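Nostodora Parts Desk
Ticket 224
Product: Hulo plastic construction set, nuts, bolts and strips
Bought from: Lyons
Opened: 13 June 2020
Status: Closed
Subject: Nuts stopping part way down the bolt, and some parts not in the booklet

Message from customer

We have the Hulo set with the T-headed bolts and the shaped nuts. Some of the nuts go on for a turn or so and then stop. The pink bolt is the worst one. The red hexagonal nut will start on it but won't reach the strip, so whatever we join stays loose. I have tried it with dry hands and with a cloth round the nut.

The other thing is the booklet. It has a page of parts at the front and I can't match everything on the mat to it. Photos attached.
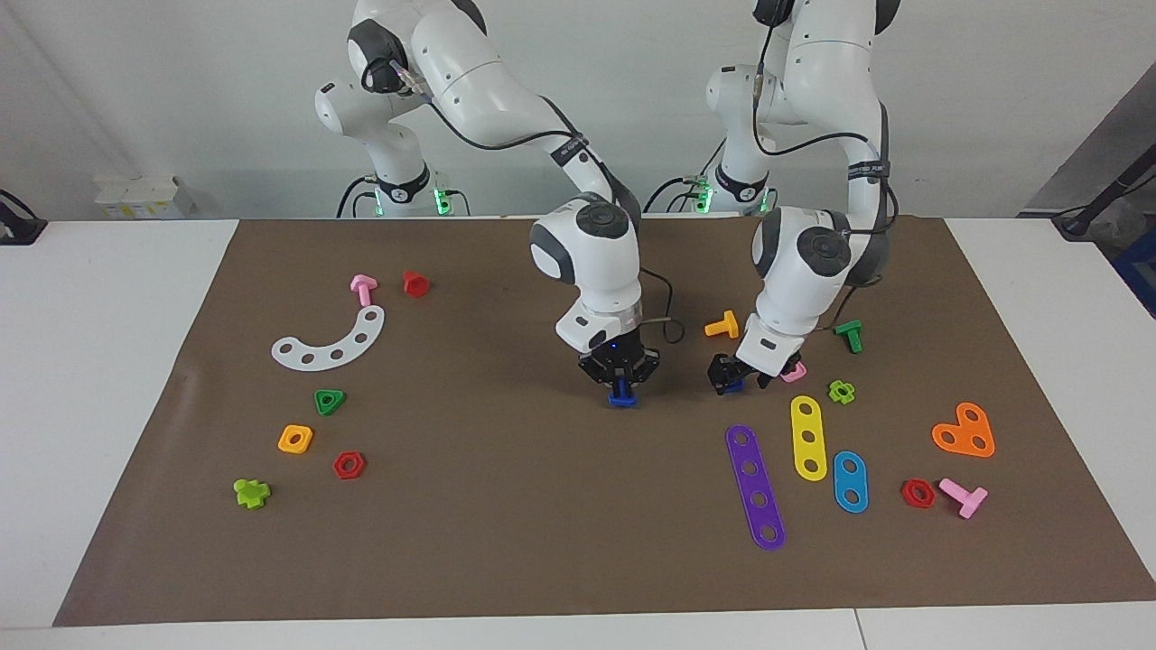
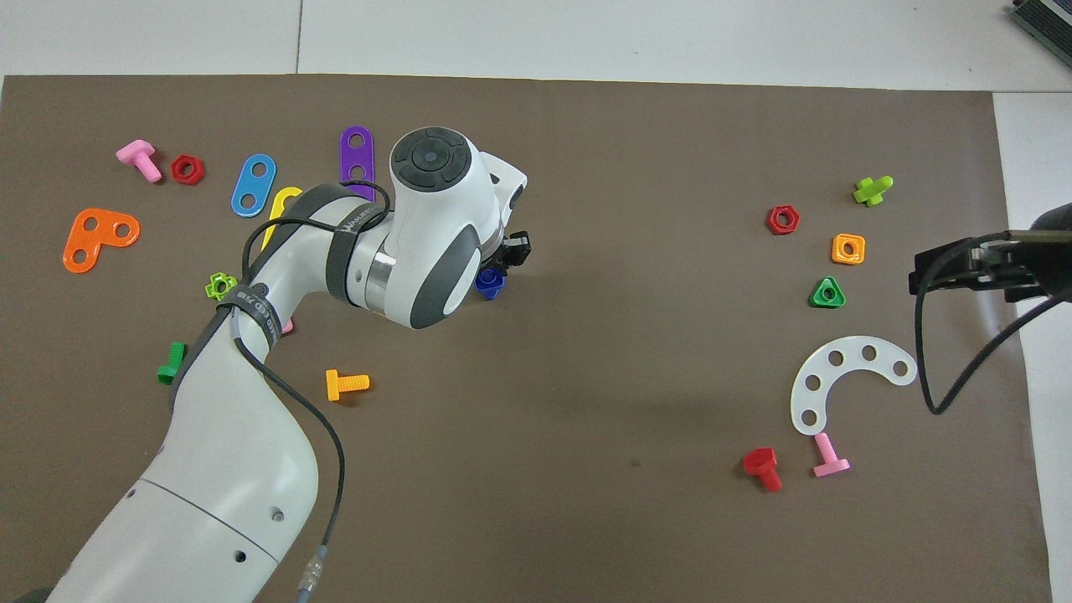
Attached to ticket 224: parts out on the mat, pink bolt with the red hexagonal nut to its right in both photos.

Parts desk, first reply

Thank you for the photos. We can identify most of the pieces from them.

First photo: the white curved strip with five holes is the arch piece. The yellow square nut, the green triangular nut and the lime green cross are all standard. The orange and green T-shaped bolts are the same pattern as the pink one.

Second photo: the orange L-shaped plate is the corner piece. The blue oval with two holes is the short link. The purple straight bar with three holes is the short bar. The yellow plate near the cable is partly hidden, so we can't say which one it is. Could you tell us how many holes it has?

On the stiff nut, please try the following and let us know the result of each step.

1. Wash the pink bolt and the red nut in warm water with washing-up liquid. Use a soft brush on the thread. Leave them to dry fully.
2. Look along the thread for a raised line running from the head to the tip. This is the mould line. A faint one is normal.
3. Put the nut on from the other side. One face can have a slight lip and the nut will start more easily with that face away from the bolt.
4. Turn the nut backwards until you feel a small click, then forwards.
5. Try the pink bolt with a different nut, and the red nut with a different bolt.

Please don't use oil or furniture polish on the parts.

Message from customer

The yellow plate has 3 holes.

Results:

Step 1, washed both, left overnight. No change.
Step 2, there is a line you can feel with a fingernail on the pink bolt. The orange bolt has one too but it is much fainter.
Step 3, starts better this way round but stops in the same place.
Step 4, same.
Step 5, the red nut goes all the way down the orange bolt and the green bolt. The pink bolt stops the yellow square nut and the dark blue nut as well. So I think it is the bolt.

There is also a second red nut and that behaves like the first.

Does it matter which nut goes with which bolt? The booklet shows them in matching colours and we don't have a matching nut for every bolt.

Parts desk, second reply

No, any nut fits any bolt in this set. The colours and the outside shapes make no difference to the thread. The booklet drawings use matching colours but a builder can use whatever is to hand. We have had this question before and it has been passed to the people who do the booklet.

With 3 holes the yellow plate is the middle size. It is on the parts page in grey, in the bottom row, which may be why it was hard to find. The cross and the flower-shaped nut are not on the parts page in booklets printed before December. They are used from step 22 onwards.

The pink bolt has a heavy mould line. We will send a replacement. Before we do, please check two more things so we send the right part.

a. Stand the pink bolt next to the orange one, heads down. Are they the same height?
b. Push the pink bolt through an end hole of the purple bar. Does it drop through up to the head, or does it need a push?

Message from customer

a. Same height.
b. Needs a push at the last bit. The orange one drops straight through.

The short pink piece was under something when I did the list, so please ignore it if I missed it out. It is fine.

Found the yellow plate on the page, thanks. I had taken the grey ones for a different set.

Parts desk, third reply

That confirms it. The thread is slightly oversize near the head, and the nuts catch at that point. 2 replacement bolts have gone out from our Gesivgate store, so you will have one over. They may not be pink, as we send whichever colour is on the shelf. You don't need to return the old bolt and you don't need to contact Lyons.

We have put a corrected parts page in the same envelope. Please keep using the rest of the set as normal.

Message from customer

Envelope came this morning. One green bolt and one orange. Both red nuts go down to the strip on each of them and hold. The new page has the cross and the flower nut on it.

One note for the page: the corner piece is drawn the other way round from how it appears in the steps. My daughter spotted it.

Happy for this to be closed.

Internal note

Fault: bolt, oversize thread near head, heavy mould line.
Cleared by: replacement.
Booklet: old parts page, replaced. Corner piece drawing passed on.
Ticket closed.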